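Does Moving the Router Help? Home Internet Speed in the Hunside Residence

Student project report, Networks and Society
Iida Lappalainen
Supervisor: Gertraud Trummer
September 22, 2026

1. Why I picked this

Every housing guide I got when I moved in had a page of tips for better internet. Put the router up high. Keep it away from the microwave. Restart it once a week. The Hunside handbook repeats all of these and adds that residents who follow them "will notice a clear improvement." I wanted to know who had noticed, and how they measured it. The housing office could not tell me. The tips had been copied from an older handbook, which had copied them from somewhere else.

My question was simple: in an ordinary shared apartment, do the common tips change the download speed enough that a person would care?

2. What I did

I tested in 4 apartments, all on the same floor plan. In each one I ran a speed test on the same laptop at the same kitchen chair, first with the router wherever the residents kept it and then after each change. Each setup got 10 runs. I did the whole thing twice, once in the early afternoon and once in the evening.

The changes were: router on the floor, router on a shelf, router on the table, restart, and microwave running. I also tried the wall stand sold by Promatness, which is advertised as improving signal. 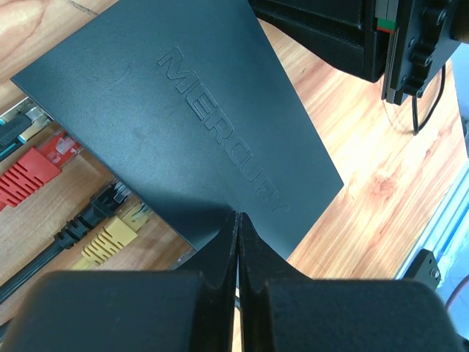

I left the other settings alone. The residents did not want me in their admin pages, and two of them had lost the password anyway. This means I can't say anything about channel choice, which may well matter more than all of the tips put together.

3. Results

The time of day beat everything. In all the apartments, the evening runs were slower than the afternoon runs no matter where the router was. In the worst case the evening average was 65 percent of the afternoon average, and no shelf made up for that.

Lifting the router off the floor helped a little in three apartments and did nothing in the fourth. The largest gain was 6 percent. I doubt anyone would feel this while watching a video, and single runs in the same setup differed by more than that.

Restarting made no difference I could separate from chance. The microwave did slow things down in one kitchen, on the older wireless band only. The wall stand did the same as the shelf, which costs nothing if you already have a shelf.

4. Problems with my own test

The laptop is old. A newer one might show bigger differences. I only measured from the kitchen - someone in the far bedroom could have a very different result. I could not control what the neighbors were doing either.

One resident, who had read the Sondwood student blog, told me her connection was "way better" after I moved the router. I had already put it back by then. I would be careful with any survey on this topic that relies on asking people.

5. What I would change

The handbook should drop the weekly restart or say where the advice comes from. The line about clear improvement should go. If the residence wants faster evenings it should ask the provider about the shared line into the building, and I have sent my numbers to Demirtaş, the company that handles the contract. They replied that the figures were "within expectations" but did not say whose.

I plan to repeat the evening runs in November from the bedrooms, with a borrowed laptop.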